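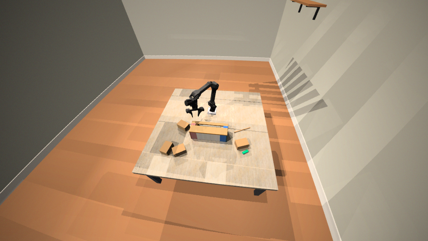

Sanne Verbeke wrote in to say that this chapter used to start with the tuning sliders, and that she'd lost a whole arvo dragging them around before she found out her collision padding was set to nothing. Fair cop, Sanne. I've moved padding to the front, and the sliders have gone down the back where they belong.

Section 3: Setting up the tabletop planner in Harkuvance

I'm assuming you've finished the install, you've got the Gadow viewer opening without complaints, and the block sorting world loads when you ask for it. If it loads but you get a grey window, go back to the graphics driver notes in Section 2. I'll wait.

Before you start

The block world is the one I use for nearly everything, so the steps below talk about it. You've got the arm on its white base plate at the far side of the table, the long low structure in front of it with the red, grey-white and blue zones, and tan blocks lying about. The long structure is loaded as two parallel parts with a narrow gap between them, and that gap causes most of the grief in this section.

Keep a terminal open beside the viewer. I know the viewer has its own log panel, but it drops lines when things get busy, and the line it drops is always the one you wanted.

3.1 Padding and the collision model

1. Open the planner panel and pick Collision from the drop-down at the top.

2. Press Show Proxies. Every object gets a see-through shell over it. These shells are what the planner thinks the world looks like, so have a good squiz at them from a few sides.

3. Set Arm Padding to 10 mm and Object Padding to 2 mm. Those are my numbers for this table and they suit a first run.

4. Check the shell on the long structure. If you see one fat box swallowing both parts, the importer has merged them. Right-click the structure, choose Split by Part, then Rebuild.

5. Press Save to World. Pressing Save on its own only keeps it for the session (yes, I've asked for that button to be renamed).

Note: Object Padding goes on every object in the world, including the little ones. The green bar lying in front of the right-hand block is small enough that a few extra millimetres will weld its shell to the block's shell, and the planner will then tell you it can't find a grasp for either. Turn the padding down for that piece by itself in the object's own settings.

Caution: never set Arm Padding to zero to "see if that fixes it". It does fix it, in the viewer, and then you take the same file over to a real arm and scrape the wrist along something. Padding in the file travels with the file.

3.2 Choosing a start pose

Out of the box the planner starts from whatever pose the arm is in when you press Plan, and I'd rather you gave it a proper one. I like the gripper open, fingers pointing down, held up over the table. From there it can get to most of the blocks without folding itself into a pretzel.

1. Jog the arm to where you want it, using the joint sliders or by dragging the wrist.

2. Type a name in the Pose box. Short names please, the exporter chops them at 12 characters and doesn't warn you.

3. Tick Use as Start and press Store.

4. Press Check Clearance. You want a plain "clear" in the terminal. If you get an object name instead, that's the thing the padded arm is touching, and you'll need to lift the wrist a bit and store the pose again.

Mandla Buthelezi keeps a separate start pose for each end of the structure. I thought that was overkill until I tried it on a pick over at the blue end, and now I do the same!

3.3 Your first plan

1. Click a block in the viewer. Start with the one that's on its own over on the right, and leave the pair at the left front for later. Those two almost touch, and a finger has to fit between them for a side grasp, so they're a rotten choice for a first go.

2. Choose Top Grasp from the list. The candidate grasps show up as little forks over the block.

3. Press Plan. You'll get a line traced through the air showing where the gripper will go.

4. Scrub along the line with the slider before you press Execute. Watch the elbow, too. Everybody stares at the fingers, and it's the elbow that swings out wide.

5. Press Execute when you're happy.

Note: if Plan comes back with "no path", press it again before you change anything. The search is randomised and a second press often sorts it out. If it fails 3 times in a row, you've got a real problem and the padding is the first place to look.

3.4 When the detector and the world disagree

You can plan from the world file, where every pose is known exactly, or from the detector, where the poses come from a rendered camera. Switch with the Source toggle. I'd get everything going on the world file first, then flip it over.

The lighting in this world is patchy on purpose, with bright bits and soft shade all over the tabletop. The detector's default threshold was set under flat light and it gets twitchy. What I do:

1. Set Source to Detector and press Refresh.

2. Turn on Overlay, so the detected outlines sit on top of the true ones.

3. Look at the thin stick near the right edge of the table. It's got a fine dark shadow beside it, and if the outline has gone wide and taken in the shadow as well, raise Edge Confidence one notch and refresh.

4. Do the same check on the tilted blocks. An outline that's the right size but turned the wrong way is a different fault: that's the orientation prior, and you clear it under Detector, Reset Priors.

Caution: Reset Priors resets them for every world you've got saved. Export first. Shireen Makhubela lost all her Carnegie worlds' settings this way in October and she still brings it up.

3.5 Tuning sliders

Leave them alone for now. If you must, Smoothing is the safe one to play with, and Restore Defaults at the bottom of the panel puts the lot back. Slider by slider notes are in Appendix B, along with the Honolby export settings.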